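Ticket 193 – East path, Salameh Field: standing water and muck on the asphalt
Queue: Grounds and Paths
Opened by: Azucena Cortés
Assigned to: Manikandan Gowda
Priority: Low (changed from High, changed from Low)
Status: Pending

Azucena Cortés wrote:
I run the east path most mornings and I'd like to report that it has stopped draining. After any rain at all there's a sheet of water down the middle, and at the near end there's a mess spread over the right side that you have to go around. I reported this in February as well. That ticket was closed with the note "dry on inspection." I'm sure it was. It hadn't rained in nine days.

Manikandan Gowda wrote:
Thanks for the report. I've found the February ticket and can confirm the note says what you say it says. Could you tell us which end is the near end? The path has two, and both are near something.

Azucena Cortés wrote:
The parking lot end. Walk toward the light pole and you'll be standing in it.

Manikandan Gowda wrote:
Understood. Raised to High, then put back to Low by the system, which has views on paths. I've asked Stelios to go out the next time it rains.

Stelios Christodoulou wrote:
It rained. Went out June 1, 2021, first thing. Picture attached, taken from the parking lot end looking down the path.

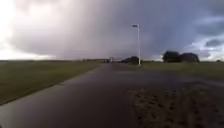
Attachment 1: east path, wet, with debris at lower right

Water first. The surface is wet all the way along, but I walked the whole thing in ordinary shoes and my socks were fine. I put a ruler in the middle stretch where it shines the most and couldn't get a reading worth writing down. It looks like a canal from the parking lot and like a damp path once you're on it.

The stuff on the right is a real complaint. From a distance it could be leaves, stones or mud. I turned it over with a rake and it's all of those, pressed into a kind of felt. It runs off the asphalt into the margin, so whatever comes down that side has no way onto the grass and stays put. I raked a test strip 4 feet wide and the water behind it left in under a minute.

Manikandan Gowda wrote:
So it isn't the drain?

Stelios Christodoulou wrote:
There's no drain. I looked for one. The plan Sarken gave us shows the path sloping off to the grass on both sides and that's the entire system.

Manikandan Gowda wrote:
The February ticket was filed under "Blocked drain."

Stelios Christodoulou wrote:
Then I can see why it was hard to find.

Imad Smadi wrote:
Jumping in from scheduling. The sweeper can do that end Thursday, but it only picks up loose material. If it's felt, somebody has to break it up by hand first – nearly four hours for one person, less if Stelios leaves his ruler at home.

Manikandan Gowda wrote:
Approved. Category changed to "Debris." Azucena, we'll clear the right side and cut the edge back so the water can get off. The shine will still be there when it rains. I'll leave this open until you've run it in the wet and told us how it went.

Azucena Cortés wrote:
Fine by me. Please don't inspect it in the sun.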